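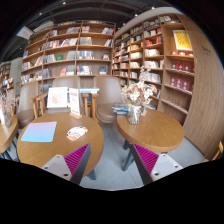 **Trostlow Robotics Club, minutes, July meeting**

Started 4:10, quorum ok. Last month's minutes approved, one fix (the spare battery is ours, not the school's).

### 1. Library tidy-up project

- Task for the term stays as voted: pick up a thing from a reading table, put it back where it goes. Hand-held gripper first, arm later.
- Notebooks and small cards are the hard ones. Flat, nothing to get under. Agreed to try sliding the object to the table edge and pinching it there.
- Round tables make this harder then it sounds. No straight edge to line up with. Vision group wants to fit a curve to the rim, build group says just teach it by hand. Left open, both get two weeks.
- Vases and dried flowers are off limits. Glass. If the gripper goes near a vase the run doesn't count and you stop.
- Same for anything in a stand. Display cards stay where they are.
- Stacked books: top book only. Nobody goes for the whole stack.
- Leave chairs how you found them.

### 2. Gripper

- Magenta pads are staying. Gray ones from the spring kept getting lost against the floor in the video, the ridged magenta ones are easy to pick out.
- Ridges: question from the build group whether they mark soft covers. Test on old magazines before any library book. Build group to report.
- Screws. Someone is still using the long ones on the mounting plates. Short ones only, long ones are in the bag marked NO.
- Black part at the bottom of the view: argued for ten min. Software group wants to crop it out, vision group says leave the full picture and mask it later. Vote 7 to 4, leave it.
- Fingers should start every run open, in the V. Half of last month's runs start half closed and they are a pain to sort.

### 3. Recordings so far

- 404 runs saved, 452 recorded. The rest thrown out (blurry, or someone forgot to press start until after the pick).
- Goal is 3000 by the regional. Not on track. Options:
 - a second gripper, see item 4
 - shorter runs, one object each
 - open up the early slot before classes
- Went with one object per run starting now. Early slot needs a teacher to agree, will ask.
- File names. Please. Table, object, run number, in that order. "test_new_new2" is not a name.
- Lighting: dark ceiling and small lights, the far shelves come out dim in some clips. Don't change camera settings in the middle of a session, write down what you used.

### 4. Money

- $150 left in the parts budget.
- Ekadex kit is over that even with the club discount. Traler sells just the finger plates, we would print the pads ourselves. Motion to buy one Traler set, passed, no one against.
- Bake sale again? Lukewarm. Moved to next meeting.

### 5. Regional

- Vītola round rules came out. Main change: the object list is handed out on the day, so no training on the exact items. Means we need more variety, books of differnt sizes, cards, notebooks, pens, a mug if the library lets us (plastic).
- Judges also want a one page log of failed attempts. We have plenty. Software group will start a sheet tonight.
- Demo table will be round too, per the rules, size not given.
- Shirts: same as last year.

### 6. Other

- Library asks for voices down near the curved shelves, people read back there. Fair.
- Battery charger left plugged in over a break, again. Last person out checks, sign the sheet by the door.
- New members: three came, two want vision, one wants build. All put on recording duty first so they learn the gripper.

### To do before next time

- [ ] magazine test on the pads (build)
- [ ] order Traler plates (build)
- [ ] rename old files (whoever made them)
- [ ] rim fitting vs by hand, bring numbers (vision + build)
- [ ] failure log sheet (software)
- [ ] ask about early slot

Closed 5:25. Next meeting same room, bring laptops charged.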